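Winter rebuilds at Stutwood
January 2023

Welcome to our little gallery, and thank you for stopping by! We spent the quiet weeks after Christmas giving some tired old office machines a new lease of life, and as several of you kindly asked how it was all going, we thought we'd put a page together. Chae-won Ha has looked after the parts and Ovidiu Iordache the tea (and, to be fair to him, most of the screws as well). We've had over 59 visitors through the workshop since we opened, and every one of them has asked at least one good question.

The processor

Always the bit where the whole room goes rather quiet. The metal bracket stands upright, the lever is out of the way, and the chip is held level over its socket, silver side up. There's one green memory module in the far right slot, and the bank on the left is still waiting for its share.

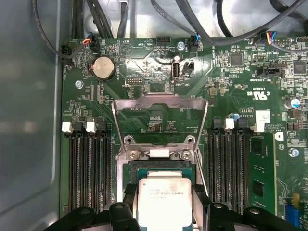 Coming next

More pictures will follow once the Maldonado machines are on the bench, and Chae-won has promised a page all about fans, which she loves dearly. Do drop in if you're passing, the kettle is nearly always on!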